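Storage and repairs: what is changing at Salach House

December 27, 2024

The ground floor rooms at Salach House will close after the last session in December and open again once the floor has been dealt with. Most members already know this from the notice by the front door, but several people have asked what is happening to the things kept there, so the details are set out below.

The floor first. The boards in the back room have been lifting along the wall nearest the yard for two winters. Obeidat, the joiners who did the stair rail, came to look and found that the damp is coming from a blocked gutter and has not got into the joists. The gutter has been cleared. The boards on that side will be taken up, left open to dry, and replaced where they need it. Rania Chidiac has the full quote and will show it to any member who wants to read it.

While that is going on, nothing can be left on the floor in the back room, and we would like as little as possible left on the shelves. The sewing group has taken its machines home. The reading group's books are boxed and have gone upstairs to the landing. Please do not move these boxes, as the numbers on the lids match a list Maysoun Akl is keeping, and the large print books are at the front so that they can be lent out in the meantime.

If you have something of your own in the building, please collect it before the work starts. After that it will be moved to the Skirora Road garage, where we have the use of one bay. The garage is dry but not heated, so it is no place for paper, wool or paint. Hanan Azar has the key.

The other question was about drawers and cupboards. When the rooms open again we want to stop keeping so much in bags and boxes under the tables. Small things such as thread, pens, batteries and labels will go in drawers, and anything taller than a hand will go in a cupboard with a door that shuts. Members were asked what they preferred and 78 replied, which is more than we had for the summer programme. Most wanted closed storage. A few asked for glass doors so that you can see what is inside without opening everything, and we are looking at second-hand pieces with this in mind. 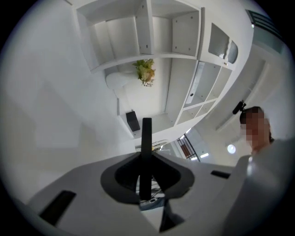
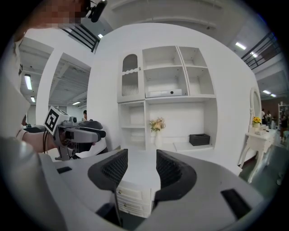
White storage furniture. The second picture has the small drawer unit, with the glass-panelled cabinet behind.

We have set aside 200 pounds for furniture, to cover delivery as well. That will not buy anything new of a decent size, so if you are clearing a house or know someone who is, please tell Hanan Matar. We can use sound cupboards, chests of drawers and shelving. We cannot use wardrobes, anything with woodworm, or anything that will not go round the bend in the passage. Measure it before you offer it, please, including the feet and any trim at the top. Colour does not matter much, though pale furniture would help in the back room, where the light is poor after lunch.

Anas Sfeir has offered to fix loose knobs and sticking drawers on whatever we get. He would be glad of spare knobs, hinges and screws, in any state. There is a tin for them on the kitchen windowsill.

Tall pieces will be fixed to the wall. This was raised after the shelf in the hall came forward last spring, and Obeidat will put in the brackets at the same visit as the last of the boards.

A word on sessions. The lunch club carries on as usual in the front hall, entering by the side door. The sewing group will meet at Gotus Hall, table room 9, at its normal time. The reading group is on the landing with the books – bring a cushion, as the chairs up there are the hard ones. The children's craft morning is the only session that stops altogether, and parents who have paid ahead can carry the money over or ask Rania for it back.

We do not have a firm date for opening again. It depends on how quickly the floor dries, and Obeidat would sooner leave it a little longer than lay new boards over damp. The date will be put on the front door and in the next newsletter as soon as we have it.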